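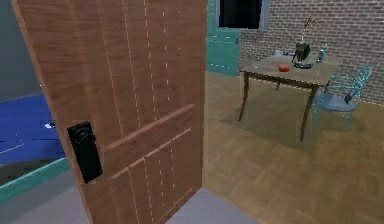

When I arrived at the open day of Vollow in Pulovville, the talk had already started and the only free seats were in the first row. I took one of them and tried to write fast. The company makes software for robots that should one day help in ordinary homes, and most of this software is practiced in rooms which exist only in a computer. On the large display we were standing, so to speak, beside a brown door that was a little open, and behind it was a room with a brick wall, a wooden table and a turquoise chair. A man next to me asked if it was a game. "Many people ask this," said Niamh Brennan, and she did not look offended. "It is made with similar tools. But in a game somebody wants you to have fun."

Brennan leads the group that builds the rooms, and she gave me an hour after the public part was over. Before that I followed the visitors through the building. The open day takes place once a year. In former years it was in January, but this time it was moved to August 27, 2025, so that families with school children could come before the term begins. Nearly 90 people had registered. Some of them stayed for the coffee only, as Brennan told me later, and she said she would do the same at a bank.

The demonstration itself lasted 20 minutes. Henok Ejigu, a young engineer with a very calm voice, sat at a keyboard and gave the simulated robot, which they call Choi, one task after the other. The tasks were of the kind you would give to a child. Go through the door. Find the table. Go to the other corner and look what is there. When Choi had chosen its way, a thin line was drawn on a floor plan, and the children in the room shouted if they thought the line was wrong. Two times they were right.

I asked Brennan why the first task is always a door.

"Because a door is where you find out if you have been lying to yourself," she said. "A closed door is simple. An open door is simple also. With a door that is half open, the robot must decide if it can pass, or if it must push, and when it pushes, the door moves and the whole view changes. In the old version our door was like a sheet of paper. You touched it and it flew open. Then we tried the same program on the real machine, in a real corridor, and it stood in front of the door for a long time and did nothing."

How long?

"Long enough that Henok went to get lunch."

Ejigu, who was winding up a cable behind us, said that this was correct, and that the machine was still standing there when he came back.

The rooms belong to a collection with the name Pastemier. I expected that it was the name of an architect, but it is the street where the first measured apartment was. At this moment there are 191 homes in the collection, and each of them can be furnished again by the program, with other tables, other chairs and other small things lying on them. Brennan does not like when people call them fake. She prefers to say that they are "drawn," and she pointed out that nobody calls the plan of a house a fake house.

I wanted to know how she decides what is put in a room. To me the combination of a brick wall and a turquoise chair looked more like a restaurant than a home. She laughed and said I should come to see her sister's kitchen.

"The program chooses from a list, and sometimes the taste is terrible," she said. "We had a long discussion in the team about this. Kwan-ho Tsai wanted that every room looks like it was arranged by a sensible person. I was against it. People put a phone on a chair. They put the fruit next to the flowers, and a bottle next to that, and then they go away. If the robot has only seen sensible rooms it will be a snob, and it will also be useless."

Tsai was not at our conversation, but I met him at the coffee table and asked for his side. He said that he has changed his opinion by half. The small things may lie where they want, but he still insists that a large piece of furniture must stand in a place where a person could have carried it. "For some weeks we had a wardrobe that could not have come in by any door of the apartment," he told me. "The robot did not care. I cared."

The second part of the demonstration was slower, and some of the children left for the garden. I think it was the better part. Ejigu turned the view to a corner and gave the task to find one small object and say what it is. Choi moved nearer, stopped, moved a little to the side, and stopped again. 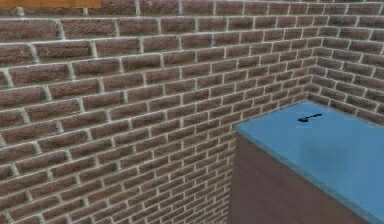
"You noticed that it was slow," Brennan said when we came to this point. "I was glad that you were bored. One year ago it would have given an answer immediately, with a high number behind it, and the answer would have been a pen or a toothbrush or something. Now it may say that it does not know yet, and it goes to look from another side. For a visitor this looks like a weak robot. For me it is the only thing this year that I would show to my old professor."

I said that I would have had difficulty to name the object too.

"Yes, but you would pick it up. It cannot do that yet, not well. So it must look, and looking costs time."

There are days when the computers at Vollow run 1,380 such tasks between the evening and the next morning. Nobody watches them all. In the morning Shu-fen Fang goes through the list of failures and chooses which ones the team will look at together. I was allowed to sit with her for a few minutes. Her screen had many short lines of text, mostly gray, and when she clicked on one of them the run was played again from the eyes of the robot. She showed me one in which Choi turned around beside a wall again and again. "Brick is difficult for it," she said. "Each part looks like the part before. If you walk along a long brick wall and close one eye, and you do not look at the floor, you will also not know how far you have come." I have tried it since then on the wall behind my office, and I must say that I lost my place after a few steps, although I was probably helped by the fact that a colleague was talking to me.

Could they not simply take the brick away? Fang said that this is suggested every spring by someone new.

With Brennan I also wanted to speak about the question that was asked by almost everybody at the end of the talk, and which she had answered quite short: when can one buy it? Her face became more serious.

"I do not sell anything, so I can be direct. I do not know. The drawn rooms are ahead of the machines. In there, nothing is ever wet and no cat sleeps on the stairs. We can add a wet floor, we have a person who works on it, but then we have added our idea of a wet floor. An older lady asked me after the talk if it could bring her the newspaper from the door to the kitchen. I told her that in a drawn apartment it can do this very nicely, and in hers I would not promise it. She said at least this was an answer."

Hjalti Thorlacius, who works with the real machine on the ground floor, is even more careful. His part of the open day was a corridor with tape on the floor, and visitors could stand behind the tape and watch the machine drive to a door, open it and drive back. He had asked for a heavy door on purpose. "Upstairs they have all the beautiful rooms," he said. "I have one corridor, and I have a screwdriver." He and Ejigu meet each Wednesday to compare what went well upstairs and badly downstairs, and he keeps this list on paper, in a blue folder, as he does not want that somebody sorts it.

I asked Brennan if she ever walks through the homes herself, only for pleasure. She said that she does, mostly late in the day when she waits for some calculation to be ready. There is one apartment in Pastemier with a very long hallway which she likes, and another one that she avoids – it has the same floor plan as the place where she lived as a student, and she always expects to smell the neighbor's cooking.

"Henok thinks this is strange," she said.

"I think it is strange that you pay no rent," said Ejigu from behind the cables.

Vollow will repeat the corridor demonstration for school classes in January. The rooms from the Pastemier collection will be shown too, if Tsai finishes the new kitchens by then. Classes can be registered by their teacher at the front desk, and children under ten need one adult with them downstairs, where the machine is.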